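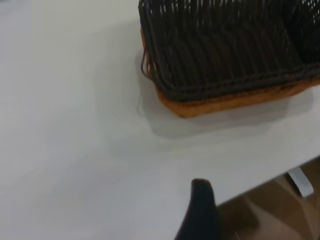 The Mevlow arm at Esmont: questions from the packing floor

Written by Senthil Thomas, employee representative, packing and returns. First posted January 11, 2024. Management has its own page on the Wamosura intranet, and you should read that one too. It is shorter and more cheerful.

What is the arm supposed to do?

Handle baskets. In the first stage it picks up a basket from a white table, turns it so the camera can look at the sides and base, and sets it down again. In the second stage it would put the basket in a carton and send it down the line. The plan only covers the Diệp range for now, meaning the dark woven baskets with the tan band at the bottom. Glassware, lamps and textiles stay where they are.

Why start with baskets?

The answer I was given is that they are light, they don't break and we ship a lot of them. I accept the first two. On the third, the site shipped 2407 Diệp baskets in the last quarter, and anyone who packs them will tell you they come in bunches. We have a week of almost nothing and then two trucks. A machine that costs the same whether it is busy or idle looks like an odd fit for that, and I have asked to see how the savings were worked out. I have not seen it yet.

Can it tell a good basket from a bad one?

That is the claim I have the most trouble with. These are woven by hand and no two are quite alike. A strand can stick out at the corner and the basket is perfectly fine to sell. Another strand in the same place means the weave has let go and the whole side will loosen once a customer puts weight in it. Our checkers find out by pressing with a thumb. The camera sits at the wrist of the arm, close to the gripper, and it gets a look at whatever side is facing it. It has no thumb.

Mevlow says the software will learn the difference from our own accept and reject decisions. Maybe so. In that case the people making those decisions are training it, and I think that should be said out loud and paid for. See the question on pay below.

How well does it work right now?

In the trial log I was allowed to read, the arm attempted 1381 pickups and 900 of those were marked as clean. The rest were marked "assisted" or "void." I asked what "assisted" meant and got two different answers from two people in the same meeting. One said a person moved the basket a little. The other said a person finished the job. Until there is one definition, please be careful with any percentage you see on a poster.

The log also doesn't say how the baskets were laid out. Picking up one basket from a clear spot on a smooth table is a different job from pulling the third one out of a nested stack, and the nested stack is how they arrive from the supplier. Somebody has to unnest them first. At the moment that somebody is one of us, and the time is booked under "general handling," so it does not show up against the arm at all.

Will anyone lose their job?

The written commitment is that there will be no layoffs on the packing floor "as a direct result of the first stage." Read that slowly. It doesn't cover the second stage. It doesn't cover temp contracts that run out and are left to run out. It doesn't say that people who leave will be replaced.

I am not telling you layoffs are coming, because I don't know. I am telling you what the sentence covers. We have asked for wording that includes both stages and temporary staff, and the reply so far is that it is "under review."

Will my job change?

Yes, if you work the basket tables. The people on the trial say their day has moved from packing to feeding and clearing. They set baskets on the table, wait, fix whatever has been nudged out of place, and start the cycle again. A few like it. It is easier on the shoulders, and I don't want to pretend otherwise, because shoulder complaints on that line go back years. Others say it is the dullest shift they have ever worked. You can't get into a rhythm when the rhythm belongs to something else, and you can't chat much either if you are watching for the lamp to change.

One thing that came up again and again is skill. A checker who presses hundreds of baskets a week keeps the feel for it. A checker who only gets the doubtful ones may lose it, or may get sharper. We haven't tried it long enough to know, and neither has Mevlow.

Do I have to take part in the trial?

No. Participation in the first stage is voluntary, and that was confirmed in writing. If a team lead puts your name down without asking, tell them you would like to be taken off, and send me a short note so I have a record. You do not owe anyone a reason.

Is there extra pay for working with the arm?

There is a one-time payment of $500 for people who complete the operator training. It took a long time to get and I am glad we have it. Still, it pays for attending a course. It pays nothing for the judgment you hand over each time you press accept or reject, and that judgment is the part Mevlow can't buy anywhere else. We have proposed an hourly supplement for as long as decisions are being recorded for training. Management's position is that sorting baskets is already in the job description. So it is. Teaching a machine to sort them is not in there, and I have looked.

Is it safe to stand next to?

The arm is slow and it is supposed to stop when it meets resistance. In the safety demonstration it did stop when pushed. My concern is less with the arm than with the table area. People lean in to straighten a basket while the cycle is paused, and "paused" and "stopped" are two different states on this machine. Use the stop button before you reach in, every time, even if the lead is in a hurry. Long sleeves should be rolled or pinned. Watch your fingers around the gripper, which closes from both sides.

If a basket goes over the front edge of the table, leave it on the floor until the arm is stopped.

Does the camera record us?

The camera is aimed at the work, and Mevlow says the images are only used to improve picking and checking. Hands will get into some of them. The current agreement says images with identifiable people will be deleted, but it doesn't say how quickly or who checks. It also says nothing about timing data. Every cycle has a start and an end, and whoever is logged in at the table is attached to both. I can't think of a way to keep that from turning into a speed record for individual workers unless it is ruled out in the agreement. We have asked for exactly that.

Until it is settled, log out when you step away. Idle time under your name is idle time under your name.

Management says output will go up. Is that true?

It could be. It hasn't happened yet. During the trial weeks the basket tables shipped fewer cartons than before, which is normal when you are learning something new, and I wouldn't hold it against anyone. What I would hold against someone is a comparison between a trained machine next year and an understaffed table this January. If there is going to be a before and after, the "before" ought to be measured with a full crew.

Who decides whether the second stage goes ahead?

Site management, after a review. We are entitled to be consulted and to see the figures the decision is based on. Consulted means they have to listen. It does not give us a veto. The more detailed our own notes are, the harder it will be to wave them away, so please keep writing things down: what the arm was doing, what you had to do by hand, how long it took. The back of a pick sheet is fine.

Are you against the whole thing?

I get asked this a lot, usually in the break room and usually by someone who has already decided what I think. If the arm takes over the reaching and twisting and everybody keeps their hours, I will happily say I was too suspicious. I have worked here through two software systems and a conveyor that were each going to make our lives easier. The conveyor did, to be fair. One of the software systems is still the reason we print labels twice.

Where can I send a question that isn't answered here?

Drop it in the gray box by the time clock or catch me at shift change. You can leave it unsigned. I update this page when I get an answer I can put my name to, and where an answer is still missing I will leave the question up.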